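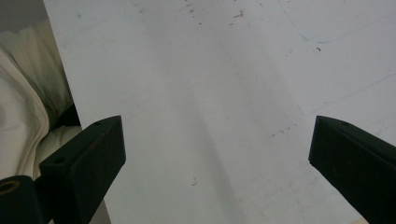
## Chapter 4: Surfaces, Liquids and Stains

Most household cleaning comes down to two questions: what the surface is made of, and what has been spilt on it. A stain that lifts easily from glazed tile may stay for good in bare stone. This chapter deals with the surface first and the cleaning product second.

### 4.1 Absorbent and non-absorbent surfaces

A **non-absorbent** surface keeps a liquid on top of it. Glass, glazed tile and most plastics belong to this group. An **absorbent** surface draws liquid in through small openings called pores. Paper, untreated wood and cotton are common cases.

Water beads on the first kind and spreads on the second. You will use this in Activity 4A, where one drop is placed on each sample and left for 36 seconds before the width of the mark is measured.

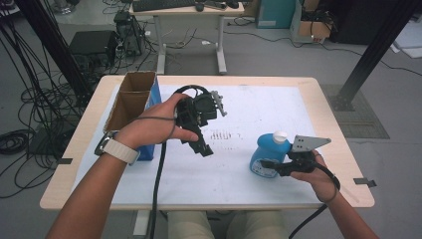 *Fig. 4.2 A blue plastic bottle with a white cap, standing on a white sheet.*

### 4.2 Reading a dilution

Many products are sold in concentrated form and must be mixed with water. If a label asks for 2 ml of product in 98 ml of water, the finished mixture is 100 ml and its strength is 2 per cent. To make 200 ml, double both amounts.

Always measure the water first. Write the strength and the date on the container, and never keep a mixture in a drinks bottle.

**Key words:** absorbent, pore, concentrate, dilution

**Before you start:** list three surfaces in your kitchen at home and decide which group each belongs to. Keep the list, as you will need it for Section 4.5.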